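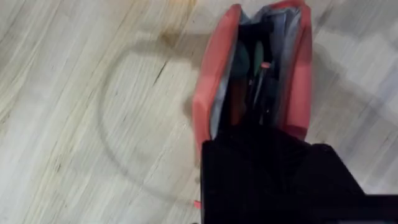 Pale floor, gray shadow, Monday.

Three people have now sent me the same link to the Traltadier rankings, so fine, I looked. Traltadier is an app that tells you where to eat. It has 262 restaurants for our side of the county and every one of them has a score out of 100, worked out from what the company calls "verified diner signals." I read the help page twice and still couldn't tell you what a signal is. As far as I can make out, it counts if you open the app while you're sitting in the place.

Top of the list is Cusell, the small plates restaurant that took over the old tire shop by the overpass. It has a 97. The score sits on 1,086 ratings, and that number bothered me before I ever had a bite of the food. Cusell opened in the spring. It has maybe a dozen tables and it's closed three nights a week. You can do that math however you like, and I did it several ways on the back of a receipt, and I still end up with an awful lot of diners who rate everything they eat.

So I went. I paid for it myself, as usual.

The bread was very good. I'll say that first so I don't get the emails. Dark crust, still warm, salty butter. It was also $10, for four slices, and our server told us the kitchen recommends one order per two guests. The kitchen would, wouldn't it.

After that came a beet thing with yogurt, a plate of mushrooms on toast (more bread), and a half chicken at $39 that everybody in the app goes on about. The skin was crisp and the leg was tasty. The breast was dry at the thick end, the way chicken breast is dry in most restaurants and in my kitchen too. I don't hold it against them much. But I've read "best chicken of my life" so many times under that listing that I started to wonder how few chickens people have had. The diner on Route 9 does a half bird with two sides for less than half that, and theirs isn't dry.

Service was friendly and slow. They explained the menu to us as if we'd never seen one. "Everything comes out when it's ready" has always sounded to me like something that helps the cooks, and sure enough the mushrooms and the beets showed up together, then a long gap, then the chicken, by which time I'd finished my drink and was looking at the ceiling. Nice ceiling.

Then the check came, and with it a little card with a code on it. Scan and rate us on Traltadier, get a free dessert on your next visit. I asked whether it had to be a good rating. The server laughed and said no, of course not, any rating at all. I believe that's true. I also think a person who wants the free dessert is a person who plans on coming back, and people who plan on coming back don't hand out a 40. The card doesn't have to say anything for it to work that way.

I wrote to the app to ask if restaurants pay for those cards. I got an automatic reply thanking me for my interest in partnering.

For comparison I looked up Thoroddsen, the fish counter with the stools, which I've been eating at for years. It's way down the list with a 71. The chowder is thick without being glue, the rolls are free, and they don't hand out cards. Half the regulars don't own a phone that could scan one. One of the written comments knocks it for "no vibe." I've had that chowder in October with the rain coming sideways at the window and I'd call that plenty of vibe.

None of this makes Cusell a bad restaurant. I'd give it a B, maybe a B plus if you stick to the bread and the beets and skip the bird. I just don't believe a 97 – and I don't believe the 71 either, so I've taken the app off my phone. If you've been to Cusell and had a chicken that was juicy all the way through, leave a comment and tell me what night you went.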